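About Dunleavy Wire Sorting
June – by the Dunleavy office

We are a small workshop in Namham and we sort used electrical wire. It comes to us mixed and in knots, and it leaves us separated by colour and by length.
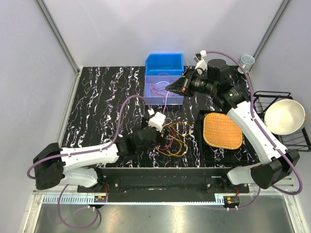
What kind of wire do you accept?
Thin wire of any colour, if it is clean and has no plugs on it.

Yellow and orange wires are mostly what lies on the black table, in loose loops with some red between them. The blue bin behind has red and white ones inside.

We started 11 years ago with one bench. Today we are seven people, and last year we sorted nearly 1,000 kilograms. Schools and hobby clubs in our neighbourhood take much of it – they pay only for the delivery.

If you have wire at home or at work, please bring it in the morning, before 11.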